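Two fingers or three, and where to hang the camera

I promised back in the spring that I would write up the gripper comparison as soon as it was done, and then of course it was not done, and then the shop had its busy stretch, and now the calendar says 8/24/21 and I still have a few loose ends. But people keep writing to ask (thank you, it's nice to know someone reads these!), so I'm going to tell you where things stand and fix it later if I change my mind.

For anybody new, I do my tinkering in a rented unit out in Putstead, mostly evenings, and the thing I have been chasing is kitchen clutter. I don't mean cooking. I mean the stuff that sits on a counter after everyone has eaten, the bowls and the fruit and the sponge, all of it in shapes no factory would ever ask a robot to deal with. I had 2 grippers to compare for this round. One is the Hagedorn with the long thin fingers, and the other is my own older set with shorter, wider tips that I have been patching up for ages. Same arm for both, same controller, same tired operator.

I logged 409 tries in all. A try counted as good if the item was lifted, held for 3 seconds and set down again without rolling off somewhere. The long fingers were better at anything flat. I was surprised how much better, because I had always thought of flat things as a job for suction and had pretty much given up on them. The short tips won on round fruit, where the long ones like to squeeze the thing right out the side, and then you are on your hands and knees looking for a strawberry. Bottles were a tie. A ketchup bottle on its side on a plate is a mean little problem for either one, and I'd put that down to the plate, which scoots away as soon as you touch the rim.

The camera business took longer than the grippers did. I started with it off to the side on a tripod, because that's what I owned, and the tall things kept hiding the small things. Moving it overhead fixed most of that and brought its own trouble, which is that the arm itself gets in the way just when you most want to see the fingertips. I also spent a whole evening on exposure. Long exposure gives a nice clean table and a smeary gripper, and short exposure gives a sharp gripper and a lot of grain, and I went back and forth — more times than I'd like to admit — before settling somewhere in the middle. 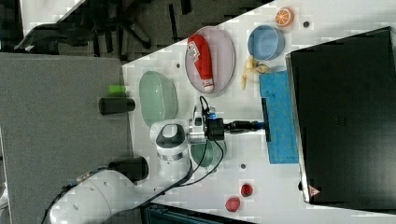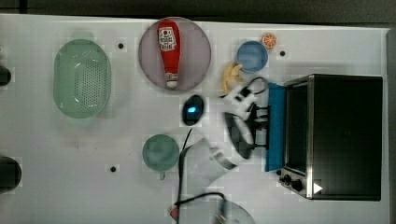 Same table in all three, and the ketchup is on its plate every time.
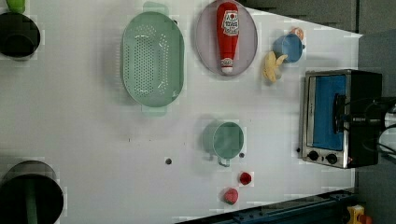 Pascal Lindemann wrote back after I sent him my numbers, and he thinks I am being unfair to the short tips. His point is that I never changed the closing force between the two sets, so the long fingers were bending a little and going easy on everything while the short ones clamped down at full strength. Drop the force for the short tips, he says, and run the sponge and the banana again before you tell people to go spend money.

Well, he's right that I left the force alone. I did it on purpose, to keep things even, but even on paper and even at the fingertip are two different things and I should have thought of that. So I have another batch to do. I'm planning on 14 rounds with the short tips turned down, and the same again with the long ones, and I'd like to have that finished by October if the controller behaves itself. It has a habit of forgetting its speed limit after a restart, and I've learned to check that before I check anything else.

If you are shopping right now and can't wait for me, I'd still lean toward long fingers for a mixed table, with some kind of grippy pad on the ends. And put your camera up high before you buy a second one. I'll be taking both sets over to the meetup in Enstead, so come say hi and bring something awkward to pick up.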